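Nuvivel 航空安全ラボ 運航・整備ヒヤリハット分析スタッフ募集/体験調査ご協力者募集

トップ > 採用情報 > 安全分析グループ

回転翼機の安全を、事故が起きる前の段階で考える仕事です。Nuvivelの安全分析グループでは、ヘリコプターの運航会社や整備会社から寄せられる「ヒヤリとした」「ハッとした」の報告を読み、整理し、現場へ返す仲間を募集しています。あわせて、整備や運航の現場を経験された方にお話をうかがう聞き取り調査のご協力者も探しています。どちらか一方のご応募でも、両方でも大歓迎です!

グループリーダーの本田香奈子(Kanako Honda)です。私はもともと整備畑の人間で、格納庫でトルクレンチを握っていた期間のほうが、机に向かっていた期間よりまだ長いくらいです。そんな私がこの仕事に移ってきて一番驚いたのは、報告書というものがこんなに面白いのか、ということでした。たった数行の自由記述に、その日の風、引き継ぎのタイミング、工具の置き場所、先輩に声をかけづらかった空気まで入っている。読み解けたときの手応えは、エンジンが一発でかかったときの嬉しさに少し似ています。

グループは現在4名です。整備出身が私を含めて2名、データ分析担当が1名、そして運航管理出身のマカレナ・ソトマジョル(Macarena Sotomayor)が海外拠点との窓口を務めています。ここにもう1名、新しい方をお迎えしたいと考えています。

■ 募集1:安全分析スタッフ

どんな仕事か

中心になるのは報告の読み込みと分類です。私たちは「Weltetis」という報告データベースを運用していて、契約先の運航会社・整備会社から届いた報告を匿名化したうえで登録しています。報告が届くと、まず担当者が全文を読み、事象の種類、飛行または作業の段階、関係した装備品、背景にあった条件を分類コードに落とし込みます。分類コードには自由度があり、迷う報告もたくさんあります。迷ったものは午後の読み合わせに持ち寄って、全員で議論します。

読み合わせは毎日13時30分から。ここがグループの心臓部です。たとえば「テールローターの点検中に呼ばれて持ち場を離れ、戻ったときに次の項目から再開してしまった」という報告があったとします。これを「手順の逸脱」とだけ登録してしまうと、現場に返せるものがほとんどありません。呼ばれたのは誰からか、点検票のどこに中断の印を付ける決まりだったのか、その印は格納庫の照明でちゃんと読めるのか。そういう話を延々とします(本当に延々とします。時計係は持ち回りです)。

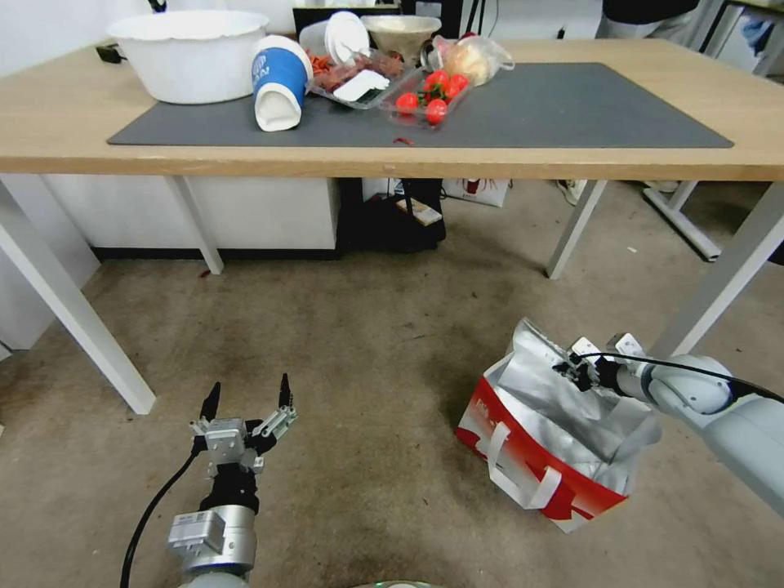

■ 具体的な業務内容

・報告の受付、匿名化の確認、分類コードの付与
・読み合わせへの参加と記録
・報告者への追加質問の作成(電話または書面)
・季刊の社外向け安全情報誌の原稿作成
・契約先を訪問しての報告会の準備と進行補助
・英文報告の読み取り、および和文要約の作成
・Weltetisの分類コード改訂作業

入社後の最初の3か月は、先輩とペアで同じ報告を別々に分類し、あとで突き合わせる練習をします。一致しなくても構いません。むしろ食い違ったところから改訂の種が見つかることが多く、前回の改訂で加わった「作業中断」の細分類も、新人とのペア作業から生まれました。

4か月目からは担当する契約先をお任せします。担当先の格納庫にもお邪魔しますので、安全靴はこちらで用意します。夏の格納庫は暑く、冬は足元から冷えます。それでも、自分が分類した報告の現場を実際に歩いてみると、文字だけではつかめなかった距離感がすっと入ってきます。私はこの訪問が大好きです。

なお、当グループは公的な事故調査を行う機関ではありません。事故が起きた場合の原因究明は所管の調査機関の仕事で、私たちがその途中で推測を述べることはありません。取材のお問い合わせにも原因についてはお答えしない決まりです。面接でもときどき「あの事故の原因はどう思いますか」と聞いてくださる方がいるのですが、同じようにお返事していますので、どうか気を悪くなさらないでください。

応募資格

必須
・回転翼機または固定翼機の整備、運航管理、操縦、客室、地上支援のいずれかで実務経験のある方。または、安全工学、人間工学、統計などを学び、報告の分析に強い関心のある方
・日本語で筋道の通った文章が書ける方
・英文の技術資料を辞書を引きながら読める方
・守秘義務を守れる方

歓迎
・航空整備士の資格をお持ちの方
・ヒューマンファクター関連の研修を受講または担当した経験
・自由記述データの集計や可視化の経験
・スペイン語または英語での会話(海外拠点との打ち合わせで使います)

年齢、性別、国籍は問いません。ブランクのある方も歓迎します。前回採用したメンバーは、現場を離れて子育てに専念していた時期のある元運航管理者で、今では読み合わせで一番鋭い質問をする人です。

向いている方

報告を書いた人の側に立って読める方に来ていただきたいです。報告を出すのは勇気のいることで、自分の失敗を知らない会社の人間に読まれるわけですから、読む側にも礼儀が要ります。「どうしてこんなことを」と思う報告ほど、ゆっくり読む。私たちはそれを大事にしています。

それから、細かい話が好きな方。ボルトの向き、無線の言い回し、点検票の行間。そういう話で目が輝く方なら、きっと楽しく働けます。

勤務条件

・雇用形態:正社員(試用期間3か月、条件の変更なし)
・勤務時間:9時から17時30分、休憩60分。始業は前後にずらせます
・勤務地:本社安全ラボ。自宅での勤務も可能ですが、匿名化前の報告は社内でのみ取り扱います
・給与:経験と資格を考慮して決定します。面接の前に目安をお伝えします
・休日:完全週休二日制、祝日、夏季および年末年始
・出張:国内の契約先訪問が中心。海外拠点のDrondumthorpeへの出張が年に1回程度
・諸手当:通勤、資格、出張
・社会保険完備

Drondumthorpeの拠点には小さな実機教材室があり、整備訓練で役目を終えたローターヘッドやギアボックスを分解して観察できます。分析だけをしてきた方にはぜひ触ってほしい部屋です。ソトマジョルが案内役になると見学はだいたい予定より長引きますが、とにかく話が面白いので覚悟してついて行ってください。

■ 募集2:聞き取り調査のご協力者

現在、共同研究先のBaloghと一緒に「作業の中断と再開」についての調査を進めています。整備や飛行前点検の途中で手が止まったとき、人はどうやって元の場所に戻るのか。点検票の印、工具の置き方、同僚への声かけ、あるいは自分だけの決まりごと。現場の皆さんが日々なさっている工夫を集め、分類コードと研修教材に反映します。

お願いしたいこと

・聞き取り(お一人につき2時間、途中に休憩あり)
・模擬点検票を使った短い机上作業
・終了後の簡単なアンケート

募集人数は12名です。聞き取りは対面またはオンラインで行い、聞き手は2人1組で担当します。録音はご同意をいただいた場合のみとし、文字起こしの段階でお名前、勤務先、機体の登録記号など個人や会社の特定につながる情報を取り除きます。途中でやめたくなったら、理由をおっしゃらなくても結構です。その場合、それまでのお話は使用しません。

対象となる方

・ヘリコプターの整備、運航、操縦、地上支援に通算3年以上たずさわった経験のある方
・現職、退職者のどちらでも可
・所属先の許可が必要な方は、事前にご確認ください。説明用の書面が必要でしたらお送りします

謝礼と交通費をお支払いします。金額は日程のご連絡の際にお知らせします。所属先の規定で謝礼を受け取れない方は、その旨をお申し出ください。

「自分は大した経験がないから」とおっしゃる方のお話が、実はとてもありがたいのです。大きな出来事のお話は報告書にも残りますが、何事もなく終わった日の工夫はどこにも書かれていません。ウエスを必ず左のポケットに入れる、止めたところに指を置いたまま返事をする、そんなお話をぜひ聞かせてください!

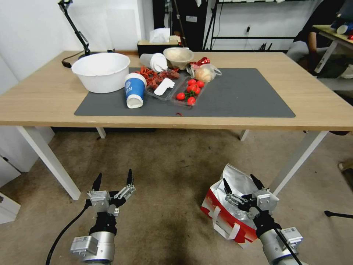 卓上の様子。トレーの中身はザリガニの殻

■ 応募の流れ

募集1(安全分析スタッフ)

1. 書類のご提出
履歴書、職務経歴書に加え、「これまでに経験した、または見聞きしたヒヤリとした出来事」を1000字以内でお書きください。航空以外の出来事でも構いません。台所でも自転車でも大丈夫です。会社名や個人名は伏せてください。

2. 一次面接(オンライン)
本田とメンバー1名がお話をうかがいます。

3. 読み合わせ体験
来社いただき、練習用の報告を使って実際の読み合わせに加わっていただきます。正解を当てる試験ではありませんので、気になったことをどんどん口に出してください。交通費は当社で負担します。

4. 最終面接、条件のご提示

書類の締め切りは5月末です。入社時期はご相談に応じます。

募集2(聞き取り調査)

お名前(調査用の仮名でも可)、ご連絡先、これまでの職種、対面とオンラインのご希望を書いて、応募フォームの「聞き取り調査」の欄からお送りください。折り返し説明書をお送りし、お読みいただいたあとで日程を決めます。定員に達した時点で受付を終了します。

■ よくいただくお問い合わせ

現在の勤務先に知られずに応募できますか
できます。ご連絡は指定の時間帯と方法で行います。勤務先が当社の契約先にあたる場合も、選考に関する情報を先方に伝えることはありません。

プログラミングはできないとだめですか
必須ではありません。集計は分析担当が手伝います。覚えたい方には喜んで教えます。

固定翼の経験しかありません
問題ありません。回転翼機の基礎は入社後に学べます。メンバーの席に置いてあるローターの模型を片手に、たっぷり説明させてください。

募集1と募集2の両方に応募すると選考で有利になりますか
なりません。聞き取り調査の担当者と採用の担当者の間で情報を共有することもありません。安心して両方お申し込みください。

■ お問い合わせ先

Nuvivel 航空安全ラボ 安全分析グループ
採用担当:本田
聞き取り調査担当:ソトマジョル(日本語、英語、スペイン語)
受付時間:10時から16時(読み合わせ中は折り返しになります)

応募フォームへ進む
募集要項を印刷する
採用情報一覧に戻る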